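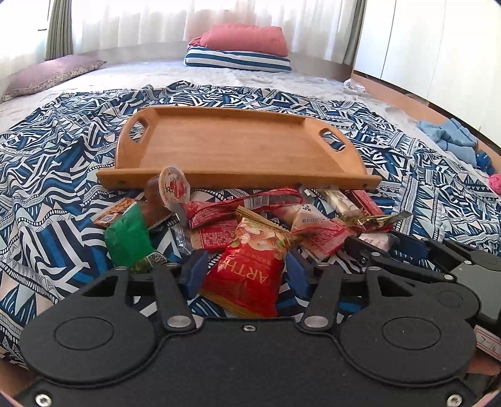 Packaged snacks and a wooden tray on a bed, with a red packet between the blue finger pads of a hand-held gripper.

Write the Rule Before You Collect the Data
By Jeferson Assunção
22 July 2022

Most of the written rules I have read for collecting robot handling data are about the equipment. They say how tight the screws should be, how often to check the finger pads, and what to do when the battery runs low. Very few say what counts as a good pickup. I think that is the wrong way around, and I think it costs more than people admit.

Take snack packets. A person tidying a heap of them onto a tray makes dozens of small choices. Grab the middle of the packet or the crimped edge? Pull out the one on top, or the one you want? If two come up together, is that a mistake or a time saver? A person at home can do what they like. A person whose movements will be used to train a machine is setting an example, whether or not the rule book mentions it.

At Odmont, where I worked for 3 years, the first guide we wrote ran to 17 pages, and one paragraph in it dealt with the objects. We collected 800 recordings before anyone compared how different operators did the same job. Some squeezed packets hard enough to crease them. Some nudged things into the open first, and others never did. Each of them had followed the guide. We threw out roughly a third of the work.

The second guide was shorter. It said to hold a soft packet by the body and keep clear of the seal. It said one item at a time. It said a dropped item stays in the recording, and the operator picks it up again at normal speed. That last line caused the most argument. Several people wanted drops cut out, as they look bad. I wanted them kept, and I still do. A machine that has only been shown clean pickups has no idea what to do after a poor one.

There is a fair case against all this. Laaksonen has argued to me more than once that strict rules make everybody move alike, and that you then lose the variety you went into real bedrooms and kitchens to get. He is right about the danger. A guide that tells people which hand to use, which item to start with and where to stand has gone too far. The rooms should vary. So should the blankets, the light, the mess and the order of work. What should stay the same is the standard for handling the thing itself.

My own test is simple. Give the guide to 12 new operators and let them work without coaching. Then ask someone who wasn't there to mark each pickup as acceptable or not, using only the guide. If the marker has to guess, the rule is missing or badly worded. Fix it then, while it is cheap.

Jikholm plans to try this in August with its own operators. I hope they publish the guide along with the results, including the parts they had to rewrite.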